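Graduate Writers Board > Publishing and After > Journal articles from a thesis: before or after the book proposal?

hidayah_o
Thursday, January 22, 2026

Hello all. I defended in October and my supervisor, Ermanno Tedesco, tells me to send out articles from the thesis at once. My thesis is on harbor registers and has seven chapters. A small press, Loltport, has already asked me for a proposal, and their guidelines say that "substantial prior publication" must be declared. They do not say what is substantial. Should I hold my chapters back until the proposal is decided? I am afraid to spoil one thing with the other.

malou.lund
Congratulations on the defense. I would publish two articles and keep the rest. An editor wants to see that other people have read your work and found it good. My own proposal was weak until I could write "a version of chapter 4 has appeared in a journal." After this line the tone of the emails became different.

Please check the copyright form before you sign it. Some journals let you reuse the text in your own book without asking, and some want a letter each time.

rkaram
I disagree a little with Malou. Two articles is fine if they come from the edges of the thesis. If one of them is your central argument, the press may ask why a library should buy the book. This happened to me with Cukarix. The reader's report was kind, but it said the main finding was "already available," and I had to build a new first chapter, for which I needed one more summer in the archive.

So my advice is to write down the one sentence that the book is about, and not to give that sentence to a journal.
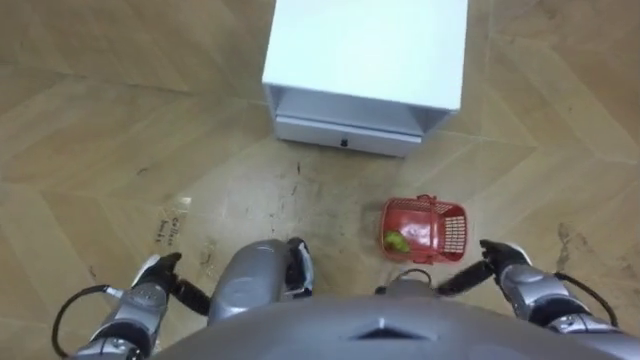 The other question is time. A journal in my field can keep an article up to three years from submission to print, if you count the revisions. If you wait for the article before you send the proposal, your contract at the university may end first. I would send both in the same season and tell each editor about the other.

malou.lund
Rawan, I think this depends on the field. In mine the articles carry the argument and the book only collects it. No one complained that my central chapter was known already. They complained about the length of my footnotes.

mikkel_th
May I ask what the guidelines say exactly? Ladefoged has the same phrase, and when I wrote to them the editor answered the same afternoon. For them it meant more than a third of the manuscript. Loltport can have another number in mind, so it is better to ask than to guess from us here.

hidayah_o
Thank you, Mikkel. The sentence is: "Authors must declare any substantial prior publication, including theses in open repositories." Now I see there is a second problem -- my thesis goes into the repository next month.

rkaram
Ask for the embargo today. At my university it was a form with two signatures, and it could not be done after the upload.

malou.lund
Here I agree with Rawan completely. You can lift an embargo early, but you cannot put it on late.

hidayah_o
I have written to the library and also to the editor at Loltport. For the article I will take chapter 2, on the clerks. It is interesting to me, but the book can live without it. Ermanno will not be happy, he likes that chapter best.

mikkel_th
Then he can cite it. Tell us what the editor answers about the number, please. I have a friend at Atera with the same question.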